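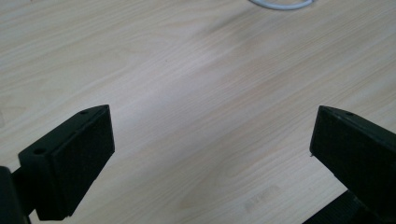 Table top, grain running corner to corner

From: Ching-wen Tam
To: Bradgate workshop list
Date: 18 September 2022
Subject: Re: White rack and the table finish

Kamol Luangrath wrote:
> Two questions before I order anything. Is the white wire rack
> staying on the pale table, or does it go back to the store room?
> And did we ever settle what to put on the top? The Linoseo tin
> says one coat a year, but I don't know if anyone has kept that up.
> I can pick up more when I go over to Chang on Thursday.

Kamol,

The rack can stay where it is until November. After that I would like the table clear for the winter sale, and the rack can go on the shelf by the door with the other display pieces. Its stock number is 943 if you are updating the sheet. The old sheet has it as 392, which was the number for the one we gave away.

On the finish, please hold off on the Linoseo. I don't know whether the top is solid or veneer, and I would not want to oil it or sand it until somebody has looked underneath.

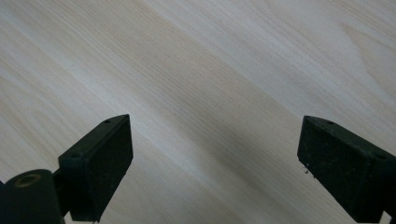 The order record may settle it. The table came in on order 3698 and the paperwork should be in the gray binder, filed by order number. If it says veneer, then a damp cloth and a dry one are all it needs. If it says solid, we can talk about oil -- but I would try it on the underside first and leave it a week.

The same goes for the Rurulent cleaner in the cupboard. It is meant for painted metal, so it's fine for the rack, but please keep it off the wood. Take the rack over to the sink if you want to wipe it down. The spokes on the top tier are the slow part. I do them one at a time from the hub out, holding the column with the other hand.

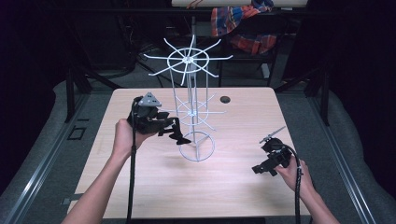

I would also like felt under the base ring. It is only coated wire, and people turn the whole thing to see the other side when there are cards on it. A few of the stick-on dots would do. If Chang has them, get the small ones, the large ones stick out past the wire and collect dust.

No need to buy anything else this week. Send me the receipt and I will put it under account 1322 with the rest.

Ching-wen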